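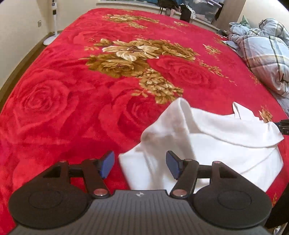
Unit 4: Choosing a grasp point on cloth

Cloth has no fixed shape, so a stored model of the object will not help. The planner works from the current view and picks a new point for every attempt.

Steps in the Kuncombe planner

1. Segment the cloth. Color alone works for white on red, but printed flowers with cream parts will leak into the mask. Keep the largest connected region and drop anything under 40 pixels.

2. Find raised folds. A fold that stands up gives the finger pads two sides to close on. Flat areas score low.

3. Check clearance. Both pads need room to come down – a fold pressed against a quilt fails this test.

4. Set the approach. Close at a steady rate and stop on pad contact, not on finger position.

The planner returns up to 11 candidates, each scored from 0 to 100. Read the scores before you run anything.

For next time: run the planner on the 177 frames in the Lolitz folder and list the failures by step. Send questions to Theerawat Noiphan.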